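Moon planting, kitchen charms and other tips I have tried so you can skip them

My aunt ran her house by an almanac. She cut her hair when the moon was growing, made pickles when it was shrinking, and would not start a batch of bread under Scorpio if you paid her. I loved her and I ate a great deal of her bread, and I still don't believe a word of it. But readers keep sending me household tips out of star calendars, so I have been going through them one at a time in my own kitchen.

Make sauerkraut only under a waning moon

Teodora Atanasov wrote to say that kraut made under a full moon goes soft. I made 2 jars from the same head of cabbage, one at the full moon and one when it had shrunk to a sliver. Same salt, same shelf. Both were crisp. What makes it go soft, in my kitchen, is a warm shelf and not enough salt. Weigh the salt, keep the cabbage under the brine and put the jar somewhere cool. If you want to check the moon as well, it costs nothing.

Salt in the corners of the kitchen

This one is supposed to soak up bad energy. Ross Carnegie swears by a little dish of salt in each corner, changed every new moon. I did it all through January. The salt got lumpy and I kicked one dish over. It did nothing for my mood. If a corner feels bad, pull out whatever is standing in it and wash the floor behind. I found an onion back there that explained plenty.

Clean out the fridge when Mercury is in retrograde

I was ready to be rude about this, but as a reminder it's fine. It comes up 3 times in most years and that is a decent schedule for a deep clean. Warm water, baking soda, shelves out, done. Whether Mercury is going backward (it isn't, it only looks that way from here) has no effect on the mustard.

The lucky colors chart

Cúc Phan sent me a printed chart from a shop called Diệp in Vikville, which sells candles and crystals and gives you a color for each sign. You're meant to eat your color on days when the planets are against you. I'm an Aries, so red. I ate a lot of red food for a week and had an ordinary week, with one parking ticket.

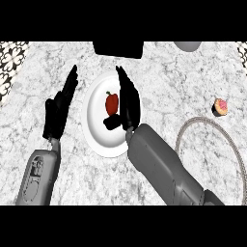
The chart doesn't say how to keep any of this food, and that would have been the useful part. Peppers last longer in the fridge if you put them away dry and wash them when you need them. Tomatoes can sit out until they're ripe. Radishes want their leaves taken off the day you bring them home, or they go rubbery. Strawberries I just eat. I have read all sorts of advice about vinegar baths and paper towels and they have never stayed in my house long enough to test.

Sharpen knives at noon

Horațiu Barbu says an edge put on at noon holds longer because the sun is strongest. I asked how much longer and he changed the subject. Sharpen them when they slip on a tomato skin. I will allow that noon gives you better light to see the burr by.

Next time I'll take on the magnet under the wine bottle, which I already have opinions about.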